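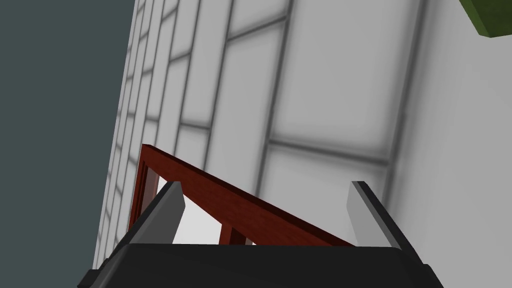 Why do we take a camera away from the robot during training?
We want the policy to keep working when one view gives it nothing useful, and it can only learn this if it meets the situation often enough before the test.

Say good morning, say my name slowly, thank Jasper Dekker for the invitation to Dastholm. Mention that Ruben Boersma did half of the work and will help with the questions. Slides were last changed on 8th May, so the table on the printed sheet is the old one. Please use the one on the screen.

Slide 2. The problem

The robot has two arms. There is one camera on the body and one on each wrist. The policy receives all three views and gives out the next movement of both arms. The task in this talk is opening cabinets in simulated rooms.

On paper the three views help each other. The body view knows where the cabinet is. The wrist view knows what is between the fingers. In practice a policy that is trained in the usual way starts to depend on one of them very strongly, and we do not choose which one. In our first runs it was the body view. We could put a grey square over both wrist views and the arm moved almost the same as before, until the last few centimetres, where it missed.

Pause. Ask who has seen this in their own work. Do not wait too long if the room is quiet.

Slide 3. What we did

We call the method Utier. In every training episode we draw, for each camera, whether it is present or missing. When it is missing, the policy gets a plain learned vector in place of the image features. It never gets a black image. We tried black images first, and the policy learned to read the blackness as a kind of signal, for example to slow down. With the learned vector this effect went away.

The second point is that a camera stays missing for a stretch of time. If we drop single steps, the policy remembers the last good view and waits for the next one. With a long gap it has to go on with what it has.

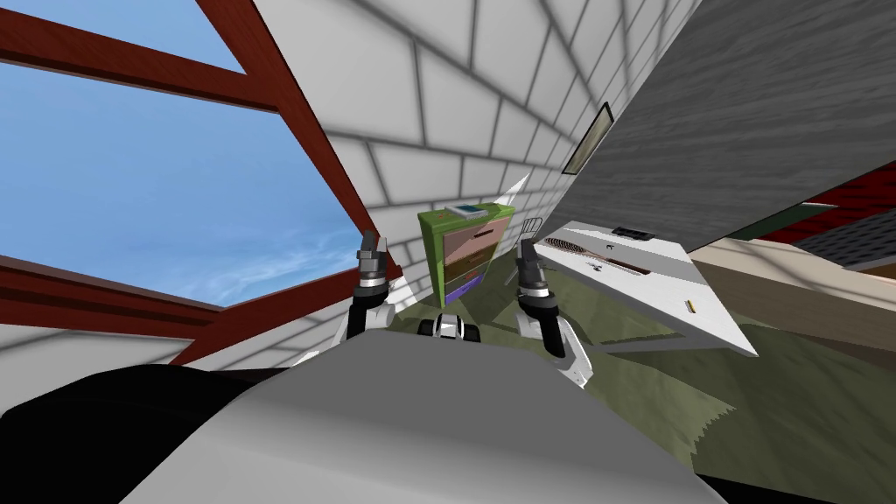
The third point is the one that reviewers asked about most. We never remove all cameras together. We did try it. The arm then learns an average movement that is safe and does nothing, and this habit comes back at test time even when all views are present.

If somebody asks about cost: training takes the same number of steps as before. There is no extra network. The only new part is the learned vector, one per camera.

Slide 4. The rooms

All rooms are made in Brello. We used nine rooms for training and kept other rooms apart for the test. In each room the cabinet, the starting pose of the robot and the surface colours are changed from episode to episode. Light comes from the windows or from the ceiling, depending on the room.

Explain the word "episode" for the people from the design department. One episode starts with the robot in front of the cabinet and ends when the door is open or the time is over.

Slide 5. What the wrist camera is good for

Here I want to go slowly, it is the slide I always rush.

When the hand is far away, the wrist view changes very quickly and a small turn of the joint moves everything in it. A wall can fill most of the view. For a learning method this is difficult material, and it is easy to understand why the policy prefers the body view, which stays much calmer. Close to the handle the situation is the other way round. From the body, the handle is a short dark line and the fingers may stand in front of it. From the wrist, it is large.

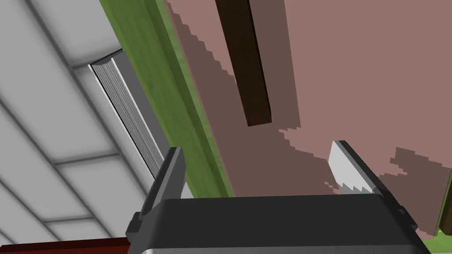

Wrist view: open gripper, dark brown bar on the pinkish-brown surface.

So the question is how the policy should move its attention from one camera to the other during the approach. We do not tell it when. We looked at the attention weights afterwards, and in the Utier policy they move to the wrist view during the approach. In the baseline they stay with the body view until the end. I would not build too much on attention weights alone, and I say this also in the paper. Ruben is more optimistic than me here. He can defend himself.

Slide 6. Results

We ran 500 test episodes per policy with all cameras present. The baseline failed in 119 of them and Utier failed in 116. Say clearly that this is no difference. We do not claim that dropping cameras makes the policy better under good conditions.

The gain comes when one view is missing at test time. Go to the second plot. With the body camera missing, the baseline loses most of its episodes, and Utier keeps the larger part. With a wrist camera missing, both policies get worse, Utier less so. The error bars on that plot are over training seeds.

Known mistake on the plot: the label on the left axis says "success", it should say "success rate". I have not found time to change it.

Slide 7. What does not work

Arm choice. When the handle lies between the two arms, the policy sometimes begins with one arm and changes its mind. Dropping cameras did not help with this, and in some rooms it seems to make it a little worse. We think a short memory is needed.

We also have no result on a real robot. The group at Hettiarachchi has offered us time on their machine in October. Until then everything in this talk is simulation, and I would ask you to quote it in this way.

Slide 8. For the discussion

Leave this slide on the screen. 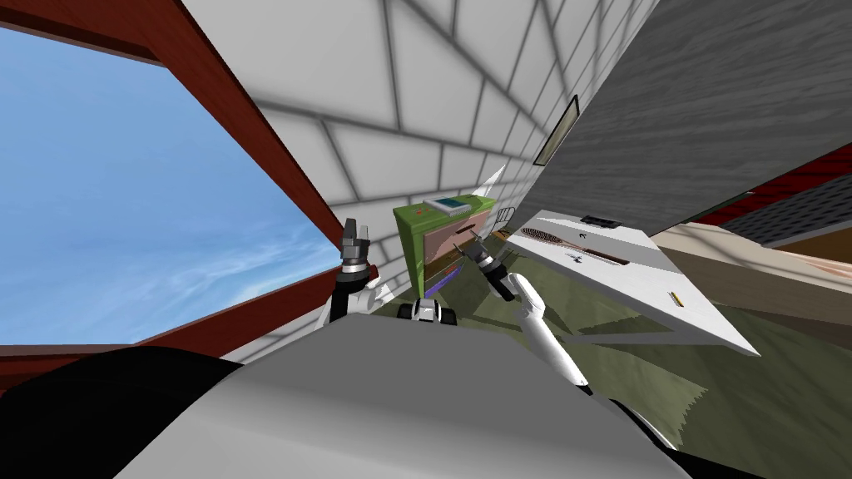

Could the policy learn by itself which camera it needs, without any cameras being dropped?
In our runs it did not, even with longer training, although a larger and more varied set of rooms could change this.

Other questions I expect:

Depth cameras. We did not use them. The method does not care what kind of sensor is dropped, but we have no numbers.

Noise in place of a missing view. Tried with weak and strong noise. Weak noise changed nothing. Strong noise came close to Utier but the training was less stable between seeds.

Code. The training code will be shared together with the paper. The Brello rooms need a separate licence, please write to Ruben about it.

If there are five minutes left, show the backup video of the failed arm choice. If not, thank the audience and give the microphone back to Jasper.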